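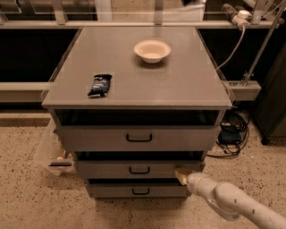
Chapter 6
The Cabinet Nobody Planned

Search this book Go Advanced search

I learned to organize rooms from Irja Koskela, and the first thing she had me do was open a drawer and stand there looking into it. I thought she was stalling (I'd brought labels! I'd brought a label maker!). She wanted me to look at the space before I started filling it, and I've been making my own students do the same thing ever since, with about as much grumbling as you'd expect.

Up to now we've worked with closets and pantries, where you get shelves you can see from the doorway. This chapter moves down to the small drawer cabinet, the kind that ends up beside a desk or against a kitchen wall. People buy one to solve a problem and then forget what the problem was. My own first one held takeout menus, a bike pump and my winter gloves, all in the same drawer, and I was teaching this subject at the time.
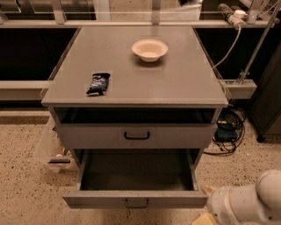 Every cabinet has easy places and hard places, and the easy ones fill up first. The easiest of all is the flat top, then any open shelf at hand height, then the upper drawers. Low drawers come last because you have to bend, and plenty of people would sooner leave a thing out than bend. So I like to start a job at the bottom. Pull the low drawer out as far as it'll go, the way the one here is standing open over the floor, and you get its whole inside at a glance, side walls and flat bottom and nothing in it yet. That's a lovely thing to have in a room that feels full! Measure it, write the depth down, and only then go looking for what might live there.

Now, about tops. I'm not against putting things on top of a cabinet, and if you've read the Plituvstead case in Chapter 3 you know I lost that argument with a whole household anyway. What I ask is that you sort the top into what's staying and what's passing through. A bowl can stay if it has a job, keys or change or whatever. A snack is passing through. It gets eaten or it goes to the kitchen, and it never gets a drawer of its own.

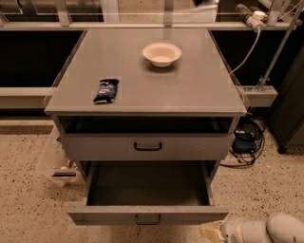

Figure 6.2. Drawer cabinet with the lower drawer open. On top, a small round bowl and a snack in a dark blue wrapper; under the top, an open shelf.

We use cookies to remember your place in the book. Accept Manage settings

The open shelf gets a section to itself later on, mostly thanks to Jennylyn Mercado, who taught this course with me one August and thought I was much too hard on open shelves. She had a point. A shallow shelf with no door is great for the thing you pick up every day and hopeless for everything else, and we'll spend some time on how to tell which is which.

Before you go on, choose a drawer cabinet you can get at easily. Your own is fine, a friend's is better. Open two drawers and write down what's in them without moving anything. Keep the list, you'll need it for the first exercise.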